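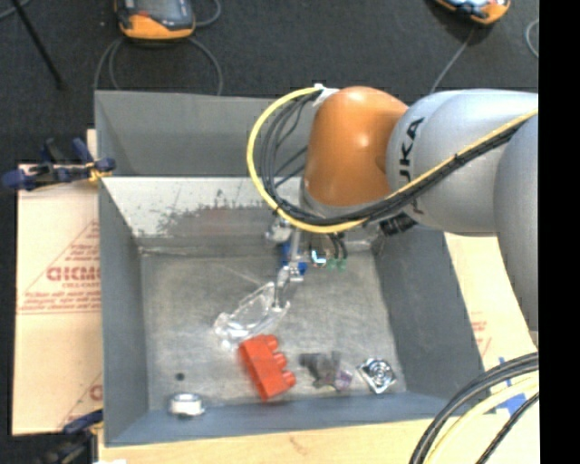
Grornitz Bin Items: data card

Contents
2,000 still pictures of small household and workshop items in an open gray metal bin. Items are grouped in 17 classes, clear and reflective goods included. Maintained by Wilma Forsyth, Plitlow.

Bin
One bin is used throughout. The floor is bare metal, scratched and mottled gray-brown, with lighter rub marks. The back wall has worn paint and a dark scuffed patch low down. Wear marks are not masked - they should be treated as background.

Labels
One class name per item, plus an outline. Clear plastic is outlined at its outer edge; the bin floor seen through it belongs to the item. Items hidden by more than half are marked "partial".

Splits
The Grimville split holds out 14 items for testing. The Sutherland split uses all items and holds out 100 pictures.

Known issues
Outlines on clear plastic are less exact than on solid items. Class names changed in October - older label files need the rename table.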